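Old office PCs stripped for parts at Calton

July 20, 2020

Stripping has begun on the desktop towers given to the Calton reuse bench, 462 of them in all. Most came out of offices in Adville and have sat in storage since they were switched off. Sides off first, then a look at the board before anything gets pulled.

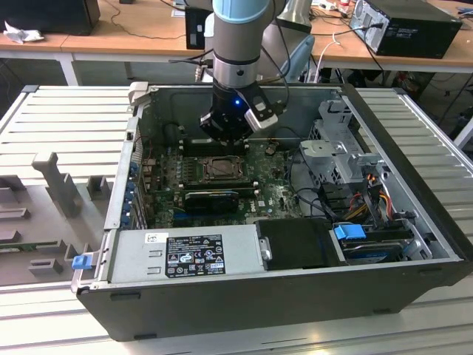
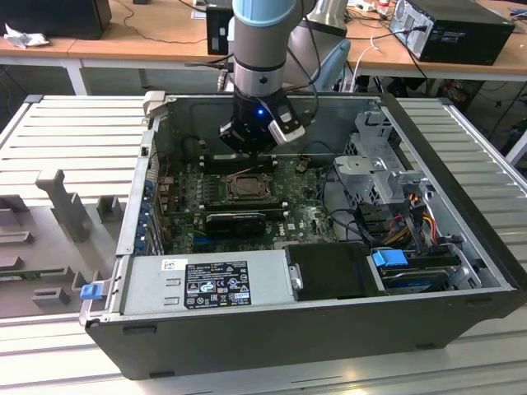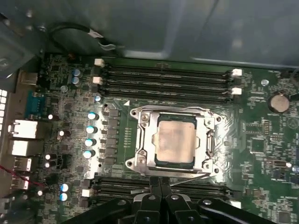
Desktop cases with the side off, green motherboard and memory slots on show. Calton bench.

Graphics cards, hard drives and power supplys all go in seperate crates. Old paste on the processors gets wiped off before testing. Memory too, if it's any good.

"Twenty-six a day if the screws behave," said Tharushi Khan, who runs the bench. "Fewer if they don't."

Working parts go to Nultix for rebuilds, the scrap metal to Hutsuliak. Target for the year is 4000 parts back in use. First 20 rebuilt machines due out in August, schools get first pick.

More towers welcome, cables as well. No monitors please, no room left.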